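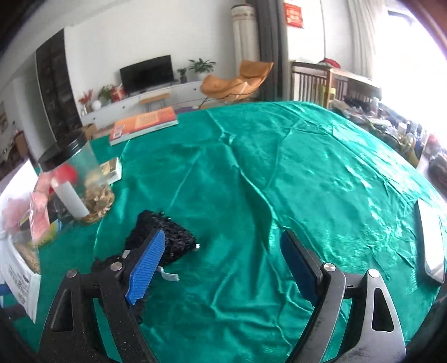

Product Testers Wanted for Binby Watch Straps and Bracelets

Troltodum is a small accessories company in Moffat. We design watch straps, bracelets and small evening bags, and we sell them mostly online. In spring we will bring out a new line of straps with the name Binby, and before this we look for people who will wear them in normal life and tell us what they think.

Who can take part

We need 44 testers. You must be 18 or older and own a smart watch or a classic watch with removable strap. Please measure your wrist before you apply. We would especially like to hear from people with very small or very large wrists, as our first samples were tried mainly by persons of middle size. Men and women are both welcome. If you have a known allergy to nickel, please do not apply this time, the buckles are not yet nickel free.

What you will do

You will receive 2 straps by mail, one for daily use and one more dressy. Wear each of them for two weeks, at work, at home, at a dinner or wherever you usually go. Please do not take them in the shower or the swimming pool. After each strap you fill in a short form with questions about the comfort, the closing, the color and the look of the strap after use. Writing in the form takes maybe a quarter of an hour. Small photos of worn places are useful to us but they are not required.

We ask you for your true opinion, also when it is a bad one. In our last test, for the Flerham bracelet, we received 112 forms, and more than 2 of the changes in the final clasp came directly from comments of testers.

What you receive

Both straps are yours to keep. When we have your second form, you also get a voucher for our shop, which you can use for anything except gift wrapping. There is no payment in money. We pay the postage to you, and you do not need to send anything back.

How to apply

Write an email to Isla Paterson with the subject "Binby test". Please include:

Your name and mailing address
Model of your watch and the width of the strap
Your wrist size
One or two sentences about when you normally wear your watch

The address for the email is on our contact page. Applications are open from Dec 5, 2022 until all places are filled. We answer everybody, but in December it can take a little longer because of the holiday orders.

Questions about materials and skin contact can be sent to Olanrewaju Jibrin, who is responsible for the design of the straps. Your address is used only for this test and we delete it when the test is finished.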